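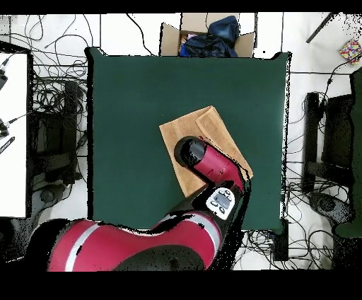 In defence of the badly folded towel

There is a shop in Inwood that sells a book on how to fold things. It has 80 pages, most of them photographs of drawers. I read it standing up, between the scented candles and the till, and I came out feeling that my airing cupboard ought to be reported to someone.

I had gone in for a card.

My mother folded towels in half, then in half again, then over the arm of whatever chair was nearest, and they stayed on the chair until one of us had a bath. This was the system. It had no name and no book. Now the same job has schools of thought. There is the hotel fold, with the edges hidden. There is the spa roll, for people who want their bathroom to look as though it charges by the hour. And there is the upright fold, in which the towel stands in the drawer like a file in a cabinet, so that you can see all your towels at once, should that ever be something you need to do in a hurry.

I tried the upright fold for most of a fortnight. The towels leaned. By the second Sunday they had gone over like commuters asleep on one another's shoulders, and when I pulled one out the rest lay down in relief.

My quarrel is with the idea that a house is always on the point of being inspected. Kitchens used to be where you cooked and argued. Now they have to look as if cooking happens somewhere else. A friend of a friend in Kodstead keeps her toaster in a cupboard and takes it out for toast, after which it goes back, warm, into the dark. I asked whether that was a nuisance and she said you got used to it, in the voice people use about a bad knee.

The firms that sell storage have done well out of this. Surnska's summer catalogue arrived last week, uninvited, and by its own count offers 1,782 products, a great many of which are boxes. Some of the boxes are for putting other boxes in. There is a divider for the sock drawer, and a bag in which to keep the dividers you aren't using. I have nothing against a box. But if I bought everything on the bathroom pages I'd need a larger bathroom, and I notice they don't sell those.

Then there is the time. The book suggests two minutes for a bath towel, done properly, smoothing outwards from the middle with the palm of the hand. I have a family of towel users. I did the sum on the back of the card I had gone in to buy, and I would rather not share the result, except to say that I could have learned some Portuguese.

I know the answer to this, as I've had it put to me over several dinners. Folding is calming. It is a small thing done well in a world of large things done badly. I do see that, and there are evenings when a pile of warm washing is better company than the news. But people who find it calming were folding away happily before anyone told them there was a correct way, and the rest of us have simply been given another thing to be poor at.

A towel has one job. It will do that job from a shelf, a hook, a heap or the back of a door. I have dried myself on towels folded by professionals, in a hotel in Yu where they came shaped like swans, and the first thing I had to do was undo the swan. I felt terrible about it. I was no drier afterwards than I am at home.

So the airing cupboard stays as it is. The door shuts if you lean on it. The big blue towel is at the bottom, where it has been since we moved in, and anyone who wants it can pull.

I did go back and buy the book in the end, for my sister. She has it under the short leg of her kitchen table.

June 30, 2010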